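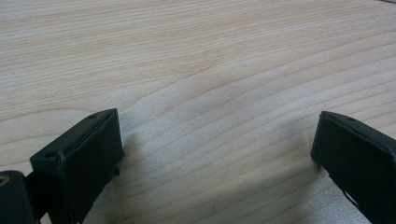

Acta de la reunión del grupo de tareas domésticas y de taller, Stumimstead
17 de agosto, sala de arriba

Se abre la sesión con algo de retraso, por culpa del café, que tardó lo suyo en salir, y se agradece a todos los presentes que hayan venido en pleno verano. Se lee el acta de mayo y se aprueba con una sola corrección: donde decía «doblar toallas» debía decir «doblar paños de cocina», que son más pequeños y dan bastante menos guerra.

1. Estado de las tareas

La pregunta de siempre, la que nos reúne desde que empezamos, es si una máquina puede encargarse ya de las labores pequeñas de una casa o de una tienda sin que haya una persona pendiente de ella. La respuesta de este trimestre sigue siendo que según cuáles. Recoger una mesa con objetos rígidos y separados va francamente bien, y da gusto verlo. De los 45 intentos de recogida anotados desde la última reunión, 41 se completaron sin ayuda. En los demás hubo que intervenir: un vaso volcado, dos cucharas que se quedaron pegadas al tablero y una servilleta de papel que la pinza no llegó a agarrar.

Con los paños de cocina el asunto cambia. Se extienden bien, se doblan una vez con cierta gracia y en el segundo doblez se tuercen casi siempre. El equipo de Leckie opina que falta práctica con telas arrugadas, y que hasta ahora se les ha dado a las máquinas una ropa demasiado bien planchada, como si en las casas se viviera así. La observación provocó risas y también bastante asentimiento.

2. La prueba en la tienda de Barnidau

Se informa de la prueba de reposición en los estantes bajos. Duró 3 semanas, siempre fuera del horario de apertura. Las latas y los frascos quedaron colocados y con la etiqueta hacia delante en la mayoría de los casos. Las bolsas blandas (arroz, lentejas, pan rallado) se cayeron hacia atrás una y otra vez. El personal de la tienda ha sido muy paciente y muy amable, y pide que conste en acta que un turno de reposición hecho por una persona lleva 30 minutos, mientras que la máquina necesitó toda la mañana del domingo. Consta, con nuestro agradecimiento y un poco de sonrojo.

Se discute largo rato si la lentitud importa. Una parte de la mesa sostiene que de noche no hay prisa y que lo mismo da que tarde. Otra recuerda que alguien tiene que abrir, vigilar y cerrar, y que esas horas también se pagan. No se llega a un acuerdo, aunque sí a la decisión de anotar desde ahora el tiempo de las personas junto al de las máquinas, en la misma hoja.

3. Pinzas y superficies

Se comenta que los dedos de la pinza trabajan bien sobre tableros de madera clara y mate, donde un objeto oscuro se distingue enseguida. Los problemas aparecen con lo contrario — platos blancos sobre mantel blanco, o cualquier cosa de cristal. Desde Dreddale proponen repetir las pruebas con la vajilla transparente y con la luz de la tarde entrando de lado, como entra en cualquier cocina normal. Se acepta la propuesta.

Se plantea asimismo el desgaste de las superficies de agarre. De momento no hay datos suficientes para decir cada cuánto conviene cambiarlas, y se ruega a los tres equipos que apunten la fecha cada vez que lo hagan, aunque les parezca una tontería.

4. Tareas para la próxima reunión

Leckie preparará un cesto de ropa sin planchar, de verdad sin planchar. Barnidau probará las bolsas blandas con un separador en el estante. Dreddale se ocupa del cristal y del mantel blanco. La hoja de tiempos la prepara Stumimstead y se enviará a todos antes de que acabe el mes.

5. Ruegos y preguntas

Se pregunta si habrá algún día una máquina que friegue la sartén de la tortilla. Se responde con cariño que fregar con agua, grasa y estropajo a la vez está todavía lejos, y que de momento la sartén sigue siendo cosa nuestra. Se pide también que quien se llevó el alargador de la sala lo devuelva — es el largo, el de cuatro enchufes.

La próxima reunión queda pendiente de fecha. Se levanta la sesión.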